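Tirnport lab opens its doors, but the robots stay offstage

TIRNPORT — Visitors to the Tiongson open day in July were promised a look at the future of housework. Much of what they got was people in white shirts holding grippers in a lounge.

The company says movements made with the hand-held tools will teach its Skerkby robot to tidy a room. It would not say when the robot will do so in public.

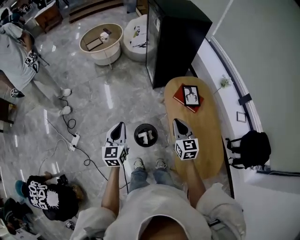 Stirnisport, commenting under the event notice, had heard it all before: two years of open days, and still no machine you could hand a dirty mug to.

Tiongson says it has 343 hours of recordings so far. How many are any good, it did not say. The square markers on the tools help software track where each hand goes.
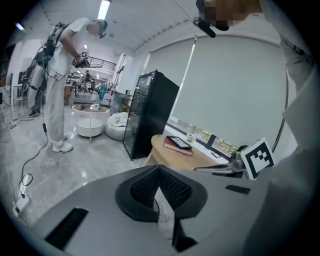 Cables and claims

The demonstration ran 40 minutes, with two short breaks. Staff were polite and quick with answers about hardware — less so about cost.

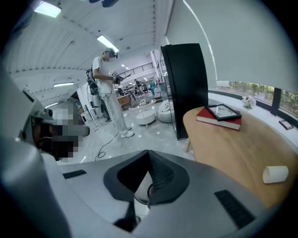

Asked whether a robot trained in one lounge could cope with a stranger's kitchen, the company pointed to tests planned for the fall. It gave no target for them.

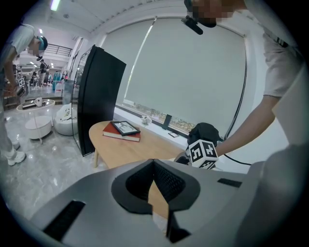 A gripper and a marker cube at the Tirnport open day.

A second open day is planned. Tiongson has not promised that Skerkby will be there.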